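Botudham Community Pantry
Progress report to the Dobson Fund, second quarter
July 11, 2024
Prepared by Marjorie Pickering

Households. We served 126 households a week on average, up from the spring. Most of the increase came through the new evening hours, which we had been told would attract no one. The morning line is shorter as a result and the evening one is longer than we have chairs for.

Food distributed. The quarter's total was 3,198 bags. A bag is still whatever Rafferty Halvorsen decides a bag is, and we promised you a proper definition by now. He has written one. It runs to a page and a half and allows for squash. We will send it separately.

Cold storage. Your grant paid for the second refrigerator, bought used from Dindano and delivered to the wrong door. It has been running since the second week of the quarter. Dairy and eggs now go out on both distribution days, and we threw away far less milk than last year. The old refrigerator continues to hum in a way that visitors remark on. We have stopped hearing it.

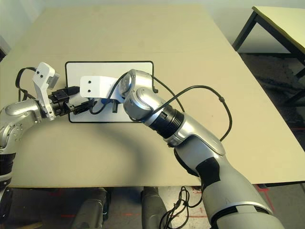 Two robotic arms over a tabletop, with a white board lying flat between them.

Intake. The sign-in form went from four pages to one, and the average wait dropped by several minutes. Karthikeyan Annamalai found that two of the questions we cut had been asking the same thing in different fonts. The Clirnetti scheduling software is in use for all shifts. It sends reminders promptly and, for one week in May, hourly. The settings have been corrected and apologies made.

Staffing. We have 71 people on the shift list, of whom a good many exist mainly on the list. Bjartur Thoroddsen is calling through it and expects to be less popular by fall. Saturday unloading remains hard to fill, as it has been under every coordinator we have had.

Spending. We are under budget on equipment and over on shelving, the first shelves having been measured by eye. The difference comes out of our general funds and we are not asking you to cover it.

Next quarter. Move dry goods off the floor in the back hall, finish the allergy labels, and open the delivery route for people who can't get to us. Poppy Kettle has two drivers for the route and needs 2 more before the October start. The next report will include mileage.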